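Friday, gone seven, and the shed door wouldn't shut because Arvo had his bike in it again.

"Move the bike."

"Move your robot."

Fair. The arm took up the whole bench now. Ye-seo had bolted it down in May, on a bracket Arvo cut from an old fridge shelf, and it hadn't sat square since. Two motors off a dead printer, the rest from Zusex, ordered at midnight, wrong colour. She called it Poketti. Arvo called it the lodger.

She typed the line again. Home position. Enter.

Nothing. Then a click – then the wrist rolled over, slow, like somebody turning in bed.

"It's looking at something," Arvo said.

"It's not looking. It's a camera."

But she pulled the laptop closer. Grey on the screen. Grey and a dark line running down through it on a slant.

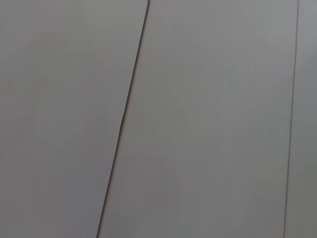
She had told it to find the red cup. Nine tries before tea, nine times it went for the cup and missed by a thumb. Now it wouldn't even try.

"Joint four," she said. "Maybe the cable. Hold the torch."

"Where?"

"There. No – there."

He held it. His hand smelled of chain oil. She got the cover off, lost a screw, found it in her sleeve. The plug was sitting half out of its socket, you could of fixed it with a fingernail. She did.

"Forty-nine dollars for that cable," Arvo said.

"Don't."

Her mum was calling from the house. Dinner, or the phone, or both. Ye-seo put the cover back with one screw and tape over teh other hole. Typed it again.

Click. The arm lifted, swung out over the bench, stopped above the red cup. Hung there. The fingers opened.

Arvo had stopped breathing, she could hear it.

"Go on," she told it. "Go on, mate."

The fingers came down.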